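Re: [small-kitchens] Where does the big cutting board live?
Posted to the Wullstead small kitchens list
August 18, 2023

An earlier message on this thread said:

> I bought a bamboo board that is way too big for my counter and now it
> has no home. It won't stand up behind the faucet, it won't fit in the
> cabinet with the cookie sheets, and my sister says to send it back.
> Does anybody just leave theirs out? And does the groove do anything,
> or is it only there to collect crumbs?

Don't send it back! I leave mine out all day, every day, and I've quit feeling guilty about it. It goes in front of the toaster oven, a little crooked, and everything I reach for while cooking lines up on the right against the blue tile: mug, canister with the wooden lid, the terracotta crock with the long spoon.
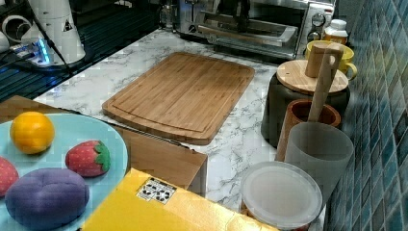

2 min read (376 words)

Yes, there's toy fruit on a plate. The play kitchen moved in with the real kitchen back in January and I've made my peace with a purple eggplant (or plum, we argue about it) next to my dinner prep.

About the groove, I love mine. Tomatoes, melon, a roast chicken, all that juice has somewhere to go besides your sleeve. Crumbs do get in there, but a damp rag around the edge takes care of it. I oil the board when it starts looking thirsty, with whatever food-safe mineral oil is at the store. A 16 ounce bottle lasts me forever.

The one thing I'd say is leave a strip of bare counter between the board and the stove. I used to shove mine right up against it and I was forever wiping grease off the rim. The bowls can go along the near side, where you can scrape things into them.
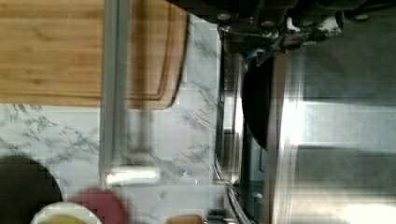 What I'd skip

Those over-the-sink racks. I had the Filetti one and it wobbled every time I chopped an onion. Also the Girex board stand, which is cute but holds a board half this size (it's in the donation box now if anyone local wants it, just write me off list).

And don't fuss over getting the thing square to the wall. Mine sits at an angle because that's how my elbows like it, and I can still get to the crock without stretching.
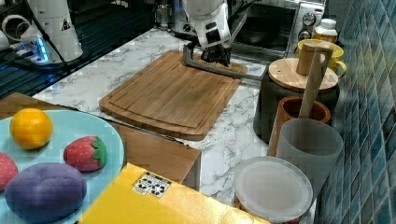
My mother kept hers on top of the fridge and had to get a chair every time she wanted a sandwich, so she sliced everything on a dinner plate instead and ruined a whole set of knives. If it's out, you'll use it. Try it for a couple of weeks and tell us how it goes, and please post the measurements of that cookie sheet cabinet, I'm curious now!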